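Ondbridge series 2: worth carrying on?
TV and Streaming > Drama

nazmiye_bilgin
8 December 2018
I finished series 1 of Ondbridge last night and started the second one straight after. Four episodes in and I'm struggling. The first series was about the catering firm and the family behind it, and each episode had its own party or funeral or christening to get through. Now it's all the court case. Does it go back to the old format, or is this it?

fernhill238
It doesn't go back. There is one proper event in episode six, the Malhotra anniversary dinner, and that's the best hour they've made. The rest is lawyers.

nazmiye_bilgin
Thanks. I'll get as far as six then. I watch it on the tablet while I'm sorting out the back room, so I can put up with a slow one.

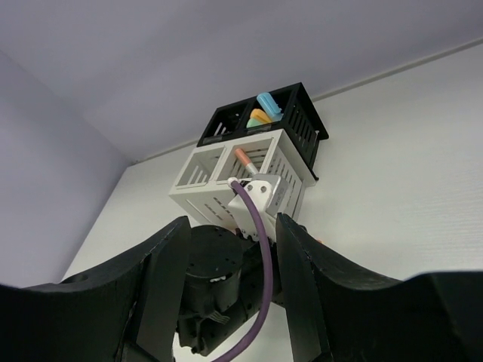

Jordan Lambert
I don't agree that the court case is a weak point. Series 1 kept dropping hints about the missing deposit and never did anything with them. Someone had to answer for it. Also the sister finally gets some lines.

fernhill238
She gets lines, but they're all about the deposit. In series 1 she had the driving lessons and the flat. I'd take one scene of her failing a hill start over the whole of episode three.

lernetti_18
Sound mix is poor as well. I had subtitles on throughout and they were wrong in places. They had "caterer" as "Katarina" twice.

Jordan Lambert
Subtitles were fine on mine. Which service are you using?

lernetti_18
Fustusix, on the telly. Might be the app.

nazmiye_bilgin
Watched six. The dinner was very good, especially the uncle's speech. I still don't care who took the deposit. Is there a third series planned?

fernhill238
They start filming in February. Same writers.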